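# The Cable That Ate November

I've been hanging around robot people long enough to know that when something breaks, they all look at the software first. So did we!

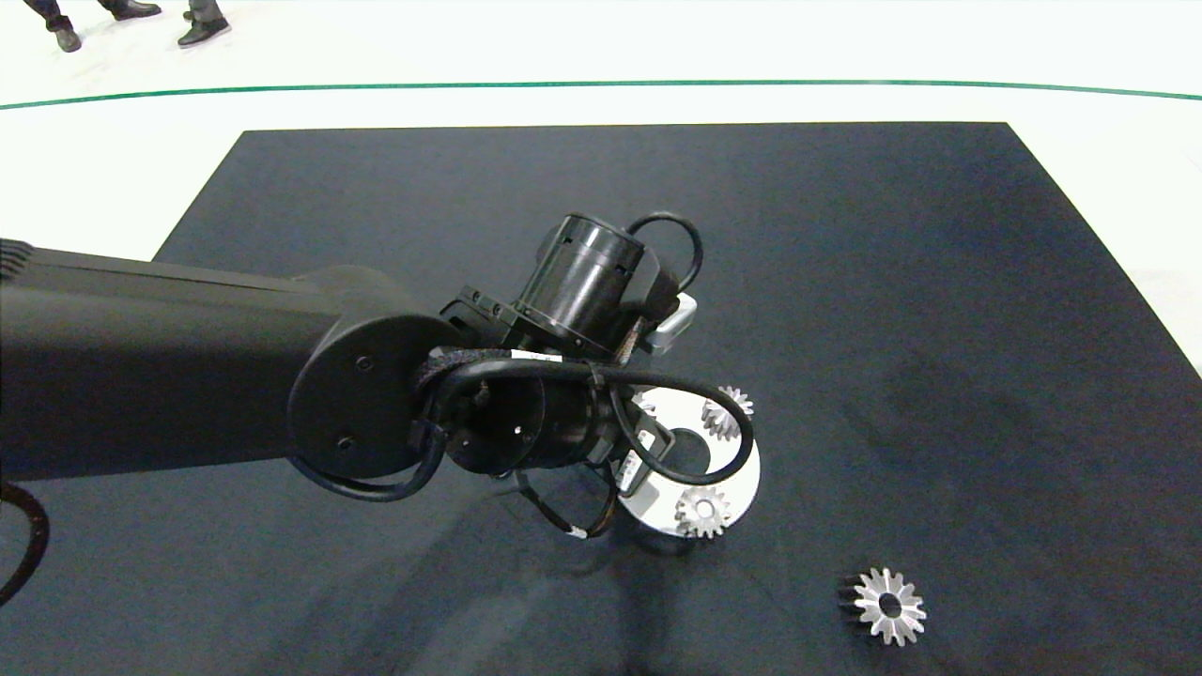 The job at Clodum sounded easy when Viola Galli pitched it to me over lunch. Teach an arm to pick up bevel gears and set them on a plate, over and over, all day long. By early November it had done 600 in a row without a drop, and I had half my story written (a very cheerful one, too).

Then it started letting go. A gear would get halfway to the plate and the fingers would just relax, like somebody falling asleep with a book. Wael Samir rewrote the grip code twice. Arif Liyanage swapped the controller and blamed the gears, which I thought was a bit rich.

The scary one came at pick 1,644. The wrist turned, something snagged, and the arm kept pushing against it for two full seconds before Wael got to the stop button. No one was hurt, but Viola had been reaching for a gear not long before, and she went pretty quiet after that.

Sosina Mekonnen found it the next morning with a flashlight. One of the wrist cables had been catching on every hard left turn, and inside the jacket the copper was nearly gone. You could bend it with a fingernail and watch the signal drop out on her laptop.

They've rerouted the whole bundle and cut the force limit way down, and hands stay off the mat unless the power's off. Wael wants 1,000 clean picks before he'll let me call it fixed. When I left they were on 2.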